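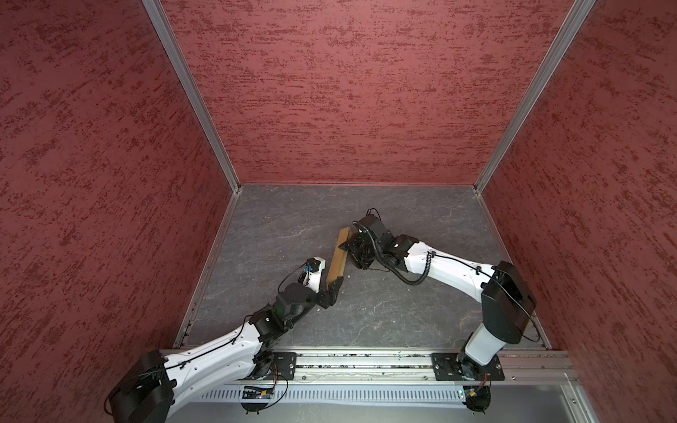
Last updated 8 September 2020 by Maja Zalewska, Ullalton packing room, Davton. Complaints to me, please, and praise to Eero Ojala, who did the folding diagrams.

## Cardboard strips and flattened boxes: what people ask us

**Do folded cardboard strips protect anything?**

Edges, yes. A folded strip along a picture frame or a shelf board will take the small knocks that would otherwise take the corner off. I don't believe the claims you see online that a few strips can replace a proper box. We tried that on a mirror going out to the El-Sayed store and I wouldn't do it again.

**Is double thickness twice as strong?**

People say so. It depends on how you fold it. If you crush the ridges inside the board while you're creasing it, you end up with two layers of limp paper. Score the line lightly first, then fold away from the score.

**Which way should the ridges run?**

Along the length of the strip if you want it to stay straight. Across the length if it has to wrap around something. Look at the cut end before you start - you can see the waves. Plenty of guides skip this part and then wonder why their strips buckle.

**Can I cut strips from used boxes?**

Yes, and we'd sooner you did. Use the long side panels and stay clear of the old creases, where the board is already tired. Anything that has been damp goes straight to recycling, even if it has dried out and looks fine. Florencia Garrido disagrees with me about this and keeps a pile of the stuff under her bench.

**Do I have to peel off all the tape?**

For recycling, check with whoever collects yours. Rules differ from one town to the next and I'm not going to guess. For reuse, leave it on. Pulling old tape usually takes the top layer of paper with it.

**Why does my long strip keep folding up in the middle?**

Because it's long and narrow, and you're probably holding it by one end. Support both ends when you move it. If it still sags, cut it shorter and butt two pieces together.

**Are "heavy duty" boxes worth the extra money?**

Sometimes. The words on their own don't tell you anything, so ask for the board grade. I asked one seller three times and got a leaflet. If you're packing books, a small ordinary box that isn't overfilled will do better than a big one with a bold label.

**Does Ullalton sell strips?**

We do, in bundles of 500, item number 3193. For a house move that's far too many. Ask at the counter and Esperanza Bermúdez will split a bundle for you.

**What about the Lovon folding tool?**

We stock it. It makes a clean crease. So does the back of a butter knife and a ruler, and you may already own those. If you fold board all day, buy the tool.

**How long can I store flattened boxes?**

I've seen "indefinitely" in print, which tells me the writer doesn't have a garage. Keep them off the floor, flat, somewhere dry. Bend a corner before you use one. If it tears instead of creasing, it's done.

**Can I bring unused strips back?**

Within seven days, clean and unfolded. Tayla Te Moana handles returns until October.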